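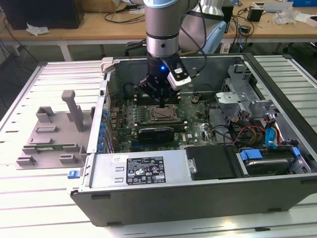
The figure Gramari likes to quote is 500. That is how many recorded attempts at taking old desktop computers apart the company wants before it trains anything on them, and when I visited on a Tuesday in August it had 238.

"Some of those are bad," the engineer running the project told me, before I had asked. She didn't want her name used, and she was frank in the way people are when their name is left out. "I kept bad ones on purpose. If the model only ever sees a clean approach, it has no idea what to do when it comes in crooked."

I asked how it would know which were which. A person labels them, she said. I asked how long that takes. "Longer than the recording."

My trouble with these projects is the distance between the example and the job. A recycler gets whatever comes off the truck. Gramari's examples come from one bench, with the case already open and lying on its side. She didn't argue. "It's narrow. We vary the starting position and we change the machine out, but it's narrow, yes."

How many different machines? "Three boards so far."

The part she cares about is the processor, because it is small and expensive and you have to get a grip on it without wrecking the socket. Of the 238 attempts, 113 deal with that step alone. Each one stores the arm's movements along with the views from its cameras, and the close view is the one she trusts. From farther back, she said, a finger that is touching and a finger that is nearly touching look the same.
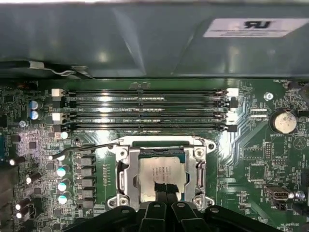
Vureck, which buys scrap boards and has been offered the finished system, is less taken with all this. Its view, passed along by e-mail, is that a worker with a screwdriver learns the job in a morning, and that it would want to see the arm handle a computer it had never been shown before talking about price.

I read that to her. "That's fair," she said. "I'd want to see it too."

She expects to reach 500 by winter. I asked what happens if that isn't enough, and she said they would record more.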